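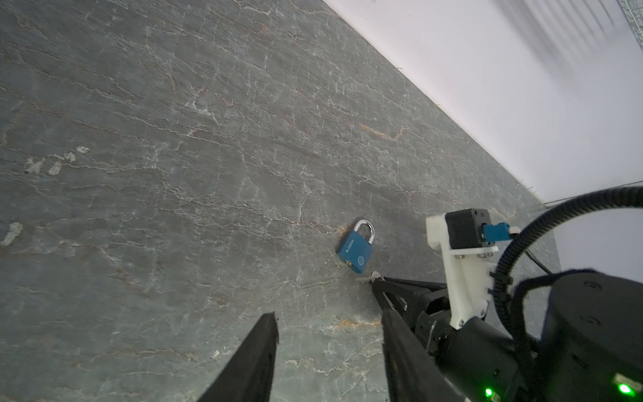
I first wrote to Leonie Weidemann in April, after her letter about the Tridell road turned up in our local history newsletter, and it took me until winter to get myself to her kitchen table. She was a girl of 16 when the war came up the valley, and she has been asked about it before, mostly by people who wanted dates. I wanted to hear about the walking. She had other ideas, and started with a lock! A padlock is a small thing, and the blue one in the photo, lying on gray stone with its silver shackle pointing off to one side, looks nothing like the one she told me about, which was black iron and as big as her father's fist.

"He locked the door at Karam and put the key in his boot," she said. "We had soldiers on two sides of us and he went back to try the handle. My mother was already down the hill with the goat."

I asked if she ever saw the key again. She laughed at me for quite a while.

They left before light with two neighboring families and went north along the river, because someone had heard that the bridge at Lendgate was still up. It wasn't. Leonie remembers the men standing there arguing, and her mother sitting down on the bank and taking off her shoes as if she'd reached the beach. They crossed farther up, holding on to a rope. The goat swam.

"I was never afraid of the guns in the daytime," she told me. "In the daytime you had something to do. You carried, you looked for water, you watched your little brother. At night you lay there and listened to where they were."

At Tridell the schoolhouse had been turned into a shelter, with 200 people in it and one stove. That was where she met Ingeborg Brandes, who was a year older and had a coat with real pockets (Leonie still talks about the pockets). Ingeborg had been taken on to peel potatoes for the army kitchen and she got Leonie in beside her. They were paid in soup and, once, in a tin of something sweet that neither of them could name.

"We ate it behind the coal shed with our fingers. Ingeborg said it was quince. I have had quince since and it was not quince."

I'd brought along a copy of the shelter register from the Kekon archive, and I slid it across to her, a bit nervous. She found herself on line 1249, with her last name spelled wrong and her age put down as 14. She ran her thumb under it and said her mother must have lied to get her the milk ration.

Her brother's name was on the next line. She didn't want to talk about him — not that afternoon, anyway — and I put my pen down and we had coffee. When I was getting my coat on she said I could come back on 2nd February, and to bring the other pages of the register with me.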